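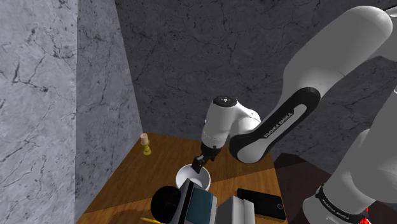
Do we buy the second arm this fall, or wait until the February money comes in? We wait on the arm, and spend now on the things that make the first one useful: spare fingers, a proper mount, and a better workstation for simulation.

**September 22, 2024**

Good session on the budget with Idrisa Odera this morning, and I came out of it far happier than I went in! We have $2,656 left in the Muli line and I'd been treating that as pocket change next to the price of an arm. Idrisa pointed out that most of what slows us down is small stuff, and she's right (I checked my own notes from the summer and it's all fingers, cables and waiting for renders).

Sim is carrying a lot of the planning now. The tabletop setup with the white bowl is my favorite for reach questions: marble walls, candlestick at the back, book and phone up front, and the gripper down in the bowl. Before we order a table I want to try different heights and base positions in there and see how the elbow behaves near a wall. Costs us nothing but evenings.

Shopping list so far:

- 2 sets of spare fingers, soft pads if Tikier still sells them
- graphics card for the sim machine, quote from Dondeslow came in, good for 15 days
- mounting plate, ask the shop downstairs before paying anyone
- e-stop extension cable

Stultimov also sent their lease terms for a second arm. Minimum is 17 months, and service is extra. I like the idea a lot, but I don't want to sign until we know where the thing would stand. Power on the north wall is still unresolved.

Oh, and shipping! Forgot it again. The plate is heavy, so if the shop can't make it, get the freight price in writing.

To do: send Idrisa the list, run the table heights with the bowl moved toward the back corner, call Dondeslow about the card.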